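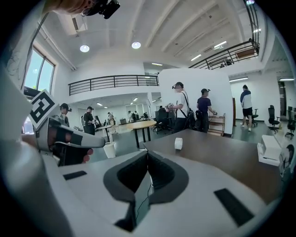 Tapley Freestanding Partition in white, in an open-plan room with a mezzanine

Tapley Freestanding Partition

The Tapley is a full-surface partition for large rooms that must serve more than one purpose. It stands on its own base and requires no fixing to the wall, the floor or the ceiling. Nunov supplies it to offices, schools, libraries, studios and public buildings, and it may be ordered as a single unit or in a run.

Where the partition is used

Open-plan rooms with high ceilings are difficult to divide. Building a permanent wall is costly, often requires the consent of the landlord, and may interfere with heating, lighting and escape routes. The Tapley leaves the upper part of the room open. Light from ceiling fittings and tall windows continues to reach both sides, and air from a wall-mounted unit can pass over the top.

The partition is well suited to rooms with an upper level. Placed in front of the back wall, it gives the ground floor a clear background and conceals stored furniture, while the mezzanine and its railing remain in view. Customers should bear in mind that people standing on an upper level will be able to see over the partition. It should not be relied upon for privacy in such rooms.

Finish

The standard finish is a matte white, chosen to sit quietly against white walls and painted beams. The matte surface limits glare from round ceiling lamps and linear lights. A warm gray and a pale green are available to order. Both faces carry the same finish, so the unit may be turned at any time.

Marks left by hands and shoes can be removed with a damp cloth and mild soap. Abrasive pads and solvent cleaners should not be used, as they polish the surface and leave shiny patches which cannot be corrected without repainting. A small container of touch-up paint is included with each order.

Construction

Each unit consists of a steel inner frame, two facing boards and a weighted base. The base is fitted with leveling feet that can be adjusted from the front with the key provided. Rubber pads protect timber, vinyl and sealed concrete floors. On carpet the pads should be removed and the wide feet fitted in their place.

Units are joined with the Gresero connector, a flat steel clip that engages at the top and bottom of each edge. A straight clip and a right-angle clip are offered. The joint closes tightly when the units are level — a visible gap almost always means that one of the feet needs adjustment.

Specifications

Product name: Tapley Freestanding Partition
Supplier: Nunov
Height: 96 inches
Width per unit: 61 inches
Depth of panel: 3 inches
Maximum straight run: 6 units
Standard color: matte white
Colors to order: warm gray, pale green
Connectors: Gresero straight, Gresero right-angle
Price per unit, standard color: $1,948
Use: indoor only

Planning your layout

Before ordering, customers are asked to prepare a simple floor plan showing doors, windows, stairs, radiators and floor outlets. The position of ceiling lights should also be marked. A partition placed directly beneath a linear light will be evenly lit along its top edge but may cast a shadow on the lower half of one face. Moving the unit a short distance to either side usually corrects this.

Doorways and the foot of any staircase must be kept clear. Where a partition is to stand near an exit, the customer is responsible for confirming the arrangement with the local fire authority. Sprinkler heads and smoke detectors must not be obstructed.

A straight run should end in a right-angle return if the room is busy or if doors open directly onto it. The return adds stability and may be as short as a single unit.

Delivery and assembly

Units are delivered flat. Assembly requires two people and a clear area of floor larger than the unit itself. The base is attached first, with the frame lying down, and the partition is then raised upright. It must not be lifted by its facing boards.

Provora, our installation service, will assemble and position the partition on request. The charge is quoted separately and depends on the number of units and on access to the building. Please state at the time of ordering whether there is a freight elevator, and whether any door on the route is narrower than 36 inches.

Moving and storage

An assembled unit can be moved across a level floor with the Tapley dolly, sold separately. Connected units must be separated first. When not in use, partitions should be stored upright against a wall and strapped. Storage in unheated rooms during January and the other cold months is not advised, as the boards may bow.

Limits of use

The partition is not a load-bearing structure. Shelves, screens and heavy signs must not be attached to it. Paper notices may be fixed with low-tack tape. It does not provide sound insulation — customers who need quiet on one side should ask about our acoustic panels, which use the same base.

Ordering

Orders and requests for finish samples may be placed through the contact form. Units in the standard color are held in stock. Colors to order cannot be returned once production has begun.

Prices and specifications valid from 4 May 2020.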